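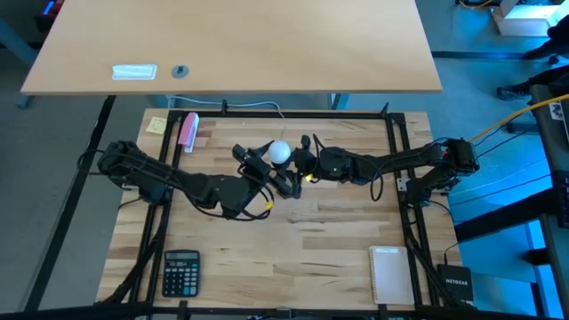
Two-arm bench at Porar, with a white ball between the grippers.

Software Developer, Bimanual Planning and Control
Porar, Cliltthorpe office
Full-time, fixed term of 2 years, with possibility of extension

Porar is a small company and we write the software which makes two arms work together on one table. Our planner is called Zestis. It takes the camera image and the joint states, and it decides which arm moves first, which one waits, and how near they may come to each other. We are now looking for a colleague who will take over a large part of this code.

Your work

You will be responsible for the motion planning module and its behaviour when both grippers approach the same small object. At present our collision check is too cautious, and the arms stop more often than we would like. You will also look after the calibration tool between head camera and arm bases, the replay viewer, and the test suite, which has 422 recorded cases. Of these, 88 are still labelled by hand and we would like to change this.

You will share the bench with our perception group, so some days are spent at the desk and some beside the arms.

What we ask

Good C++ and Python, and at least 3 years of work with real hardware, in a company or at a university. You should be comfortable with inverse kinematics, trajectory optimization and reading other people's logs. Experience with servo buses or learned policies is welcome but we do not require it. A degree is not necessary if you can show us your code.

Our working language is English. Many of us learned it as adults, so please do not worry about your accent or your grammar.

What we offer

Flexible hours, with everybody present from 10 am to 2 pm. A travel allowance, one conference per year, and a licence for whichever editor you favour. The position starts in March.

How to apply

Please send your CV and one page about a bug you are proud to have found to Kirstin Forsyth, Hiring, Porar, Czarnecka Building, Cliltthorpe. Technical questions can be directed to Trevor Carrier, who leads the planning group. We answer every application, also the unsuccessful ones.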